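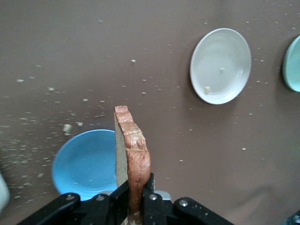
1/ Moving off shop bread: what I've learned since August

2/ The sliced loaf I used to buy in Ninuscombe went up by 20p again, so I've been baking at home. Two loaves a week, plain white tin loaf, nothing fancy.

3/ Flour is from Pramanik. The strong white, in the big bag. Their wholemeal was too coarse for my tins.

4/ First few had a pale bottom. I now start hot for 10 minutes, then drop it and take the loaf out of the tin for the last bit.

5/ Electricity: I read the meter before and after each bake for a month. Baking both loaves together saves more than I expected. Will post the numbers when I've added them up.

6/ Slicing is still my weak point. Wait until it's fully cold. A long serrated knife helps, and so does laying the loaf on its side.

7/ Ends go in the freezer for breadcrumbs. Over 61 bags of flour to go before the mixer pays for itself.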